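紙コップの伏せ方ひとつで、朝の仕込みが変わる

駅から少し歩いた路地の奥、焙煎所兼コーヒースタンド「フィセヴァルド(Fisevard)」。開店は朝7時。取材はその前、まだシャッターが半分のうちにお邪魔した。テーマは紙コップ。豆の話ではない。コップの話だけを一時間、というお願いに、店主は笑って「いいですけど、地味ですよ」。

地味だった。でも面白かったので急いでまとめておく。

月に出る紙コップは3,000個。小さな店としては多いほうだと思う。ほとんどが持ち帰りで、イベントの出店がある月はもっと増える。置き場所はカウンター裏の棚が一段、あとは二階の作業部屋。

「最初は買ったときの筒のまま、袋から抜いて使ってたんです。で、二つ重なって取れちゃう。朝の忙しいときにあれ、けっこう腹立つんですよ。片手はミルクピッチャー持ってるし」

紙コップを使う店ならたぶんどこでもある話。重なったまま注いで、お客さんに渡してから気づく。一個まるまる無駄。気づかれないまま持っていかれることのほうが多い、とも。

そこで始めたのが「並べ」。開店前、使う分を先にばらして、台に伏せて並べておく。それだけ。それだけなのだが、ここに細かい流儀があった。

作業台には段ボールを敷く。これは譲れないらしい。

「布巾だと毛がつく。ステンレスにじかに置くと、なんか滑るし音がうるさい。朝、二階でカンカンやってると下に響くんです。段ボールがいちばん静か。汚れたら替えればいいし」

替える目安を聞くと「コーヒーこぼしたら即。こぼさなくても8月は早めに替えます、湿気吸うんで」とのこと。豆の仕入れ箱を開いて使っている時期もあったが、いまは大きいシートをまとめて買っているそうだ。継ぎ目のところにコップを置かないこと。少し傾くから。 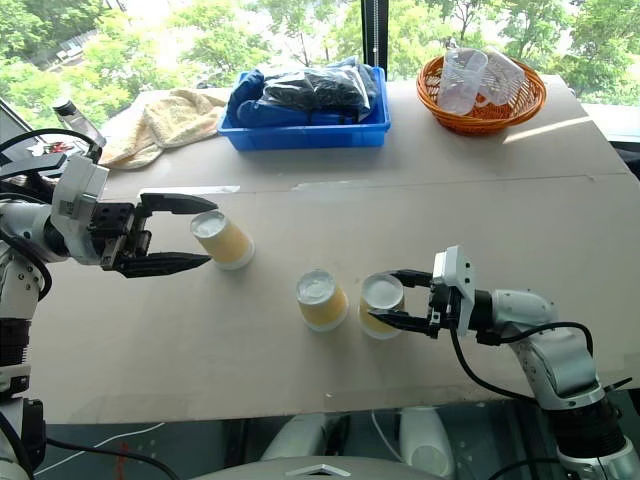 段ボールを敷いた台の上、黄色の紙コップが三つ。

コップの話に戻る。いま使っているのは「ボンドゥルポルト(Bondulport)」という紙器メーカーの品。その前は「フォークナー(Faulkner)」の白い薄手のものだった。変えた理由は、熱さ。

「薄いのは安いんです、安いんですけど、持てない。スリーブを別に巻くでしょう。あれが朝だと間に合わない。巻くのに一個何秒かかかる、それが続くとレジまで列が詰まってくる」

スリーブがずれる問題もある。お客さんが持ち上げた瞬間、コップだけ下に抜けそうになる。実際に落とした人も一人いて、そのときは作り直した。靴は無事だった、と店主。

「あれから、外側がでこぼこしたやつに変えようって。波々の。あれは手に当たる面が減るから、熱が来にくい。あと指が引っかかる。濡れた手でもわりと平気です」

値段は上がった。いくらかは教えてくれなかったが、苦い顔はしていた。値上げも考えた。結局ドリンクの値段は据え置いて、別売りのスリーブをやめたぶんで少し取り返している、という説明。計算が合うのかは聞きそびれた。

さて伏せ方。なぜ伏せるのか。まずほこり。ただ、もうひとつ理由があった。

「底が見えるでしょう。紙コップの不良って底に出るんですよ。ふちの巻きが甘いとか、つぶれてるとか。口のほうばっかり見てるとわからない。伏せて並べると、上からざっと見ただけで変なのが目に入る」 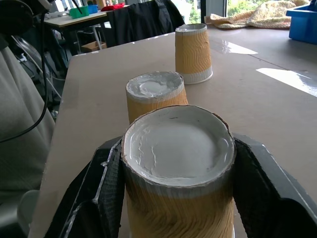 底のふちを見る、という習慣がついてから、漏れの苦情はほぼなくなったそうだ。前はたまにあった。車の中で漏れたという電話がいちばんこたえた、と言う。はじいたコップは捨てずに、豆の計量だとか、ペン立てだとか、二階の雑用に回す。水気のあるものには使わない。

底が少し波打っているくらいなら、どうなのか。

「見た目だけのことなら使います。紙ですからね、まっ平らにはならない。気にするのは継ぎ目と巻き。しわは、まあ、しわです」

この「しわは、しわです」が妙に良かった。新しく入ったスタッフは最初、ちょっとのしわでも全部はじいてしまうらしい。だから初日に並べを一緒にやる。口で言うより早い。良いのと駄目なのを隣同士に置いて、触ってもらう。爪を立てずに、指の腹でふちをなぞる。

並べる向きは一列。奥から手前へ、使うときは手前から取る。横に広げると袖が当たって倒す、というのが理由で、実際に店主自身が何度も倒している。「倒すと全部転がるんで。円すいだから、まっすぐ転がってくれないんです、曲がって落ちる」

落ちたものはもちろん使わない。

つかみ方にも注文がつく。口のところを触らない。胴の横を両側からはさむ。力は入れない。入れるとつぶれはしないまでも、胴がゆがんで蓋がはまらなくなる。

「蓋がはまらないのがいちばん困る。注いだあとに気づくから。ぎゅっと持つ癖のある人は、何回か熱い目にあって直ります」と、これはちょっと意地悪な顔で。

二階での並べが終わると、トレーに移して下へ。トレーは11個でいっぱい。半端な数だが、手持ちのトレーがたまたまその大きさだったというだけの話で、買い替える気はないらしい。階段が狭いので大きいと逆に怖い。

秋からは「プヌヴホルム(Punuvholm)」という川沿いの広場の朝市にも出る予定。屋外だと伏せて並べても風で飛ぶ。どうするんですか、と聞いたら、そこはまだ決まっていなかった。

「箱に入れたまま一個ずつ出すか、ふちのある浅い木箱に伏せるか。重しは乗せたくないんですよね、底に跡がつくから。いい案あったら教えてください」

案は出せなかった。洗濯ばさみ、と言いかけてやめた。

色のことも少し。白から変えたのは常連さんの反応がよかったからだそう。白だと口紅やコーヒーのしみが目立つ、と言う人がいて、なるほどと思ったとのこと。ロゴは入れていない。印刷を頼むと最低の数が多すぎて、二階が箱で埋まってしまう。スタンプを押す案もあったが、でこぼこの面にはきれいに押せず、試し押しした分は全部ペン立て行きになった。

話しているうちに6時45分。下でグラインダーの音がしだす。店主はトレーを持って立ち上がり、「残り、並べながらでもいいですか」と言ってくれたけれど、邪魔になりそうだったので、そこで切り上げた。帰りに一杯。ラテ、持ち帰り。蓋はちゃんとはまっていいた。

(聞き手・文 編集部)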